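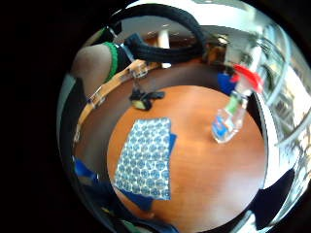 Margareta Sandu: I'd push back on the idea that surtitles are the reason people stay home. I sat through the Verkimley relay of Rusalka in August with a full house and the titles were the one thing everybody agreed on. The problem was the sound.

pitlane_row_c
Which venue? I saw it at the Olmedo and the sound was fine there. A bit loud in the brass.

Margareta Sandu
The Enevance, downtown screen. Voices came out of the front speakers and the orchestra seemed to come from somewhere behind my left shoulder. By the second act I had stopped noticing, but my husband hadn't.

oldtenor61
That's a theater setup problem and you should tell the manager. Ours had the same thing two seasons ago. Someone had left the surround processing on from a movie. They fixed it at intermission once three of us complained.

Back to the original question, which was whether relays are taking audiences away from the regional companies. I think they are. Our local company sold 1,894 tickets for its whole spring run of Traviata. It used to do better than that in two weekends. The relay of the same opera played the multiplex a month before, and I know plenty of people who went to that and then decided they had seen Traviata for the year.

Soledad Zabala
I work in the box office of a small company (not yours) and I don't see it the way you do. Our spring sales were 3,157 and the year before the relays came to town we were lower. What hurt us was parking. The city closed the lot behind the theater and our older subscribers didn't want to walk from the garage at night. We lost a lot of them and most told us why when they called to cancel.

The people who come in after seeing a relay tend to buy one ticket, in the balcony, close to the date. They are new names in our system. I can't prove the relay sent them, but some of them mention it at the window.

oldtenor61
Mentioning it at the window isn't data.

Soledad Zabala
Neither is knowing plenty of people.

pitlane_row_c
Fair.

I'd add that it depends on what's being relayed. If the relay is Traviata and your company is doing Traviata, sure, some people will pick one. If the relay is Rusalka and your company is never going to do Rusalka, nobody lost anything. Our company has 40 in the chorus on a good night and a pit that doesn't fit a harp. I'm never going to see Rusalka there.

second_bassoon
Pit player here, regional orchestra. We did do Rusalka, with a reduced score, harp in the left box. It worked better than you'd think. You could hear her fine from anywhere in the house, and the first-act song got a better hand than anything in the rest of the season.

My issue with the relays is the mixing. Everyone gets the same close microphone, so a light voice sounds as big as a heavy one. Then people come to the theater, hear an ordinary lyric soprano at an ordinary distance, and say she was too quiet. I've heard this in the lobby many times.

Margareta Sandu
I'll admit I did that. First live opera after a couple of years of screens only, and I spent the first twenty minutes thinking the singers were saving themselves. You adjust. It helped to sit upstairs, where the sound is more even.

alto_by_marriage
Does anyone know if the Verkimley people are doing streaming at home this season or only theaters? I'm two hours from the nearest screen that carries them.

pitlane_row_c
Home streaming is back, but only for 30 days after each theater showing, and you need the Grurnex app. It doesn't run on my older TV. I plug the laptop in with a cable and that works.

alto_by_marriage
Thanks. Are the titles in English on the app? The last stream I tried from another service had German titles only and I gave up halfway through Jenufa.

pitlane_row_c
English and Spanish, and you can turn them off. The setting is under the speech bubble and not in the main menu. It resets between acts if they are uploaded as separate videos, so you have to go back in and pick it again.

oldtenor61
This is my other complaint. Titles on, titles off, pause for a phone call, start again tomorrow. An opera has a length and you're supposed to sit through it. I don't count it as having seen the piece if you watched act three over breakfast.

alto_by_marriage
I have two kids and a drive of two hours each way. Act three over breakfast is what I can get.

second_bassoon
I've played Parsifal and would have been glad to do act three over breakfast.

Soledad Zabala
To oldtenor61 – I'd take someone who watches in pieces at home over someone who doesn't watch. We have 700 seats and on a second Sunday matinee I can see a lot of red upholstery from the back. The home viewers are the ones I'd go after. We are trying a lower price for anyone who hasn't bought from us before, any seat, booked within a week of the show. Ask me in spring.

oldtenor61
That one I'd support. Our company only discounts for subscribers, who were coming anyway.

I still say they should stop relaying Traviata every other year.

Margareta Sandu
No argument there. I'd like to see a Janacek that isn't Jenufa, or any of the Massenet beyond the usual two. The fall list was posted 2026-10-03 and it has Tosca, Carmen and Boheme on it again, plus one Handel.

pitlane_row_c
Which Handel?

Margareta Sandu
Rodelinda. With two intermissions, according to the listing, so bring something to eat.

second_bassoon
Going to that. If anyone else is at the Olmedo for it, sit in the back third. The front rows are too close to the screen and the titles are hard to read from there.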